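Quick one from me on the Clovum handling rules, covering April.

The short version is that we're on schedule and the rule book is nearly there! The good practice guide for laundry tasks now has 85 rules in it (I know, I know, it started as a single page), and the log of recorded attempts stands at 2,836. Every attempt is tagged with the rule it was testing, so when the folks at Phuthong ask why a rule exists we can pull up the entries behind it.

Most of my month went into the door section. The old wording said "keep clear of the door," and you can't load or unload a washer while keeping clear of the door, so that had to go. The new text sets a speed limit for any hand near the door or the drum opening, and a stricter one when two hands work close together. I also rewrote the part on floor cables, which Jiloter had asked for twice.

Work at the washer and on the floor beside it:
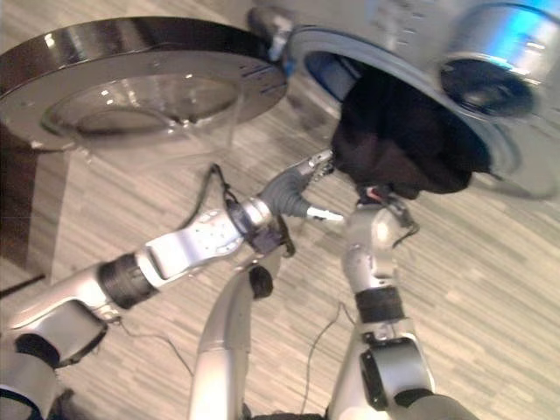
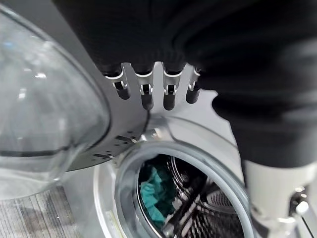
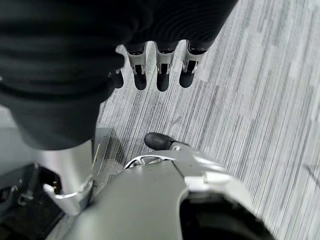

Two rules are still open. One is how hard a hand may pull on cloth before it has to let go and start over, and Cala and I don't agree on the number yet (mine's lower, and I'm digging in). The other is who signs off when a rule gets changed in the middle of a run. I'd like your take on that second one before I send the next draft over to Jiloter. No change to the budget, and I don't need any more machine time for now.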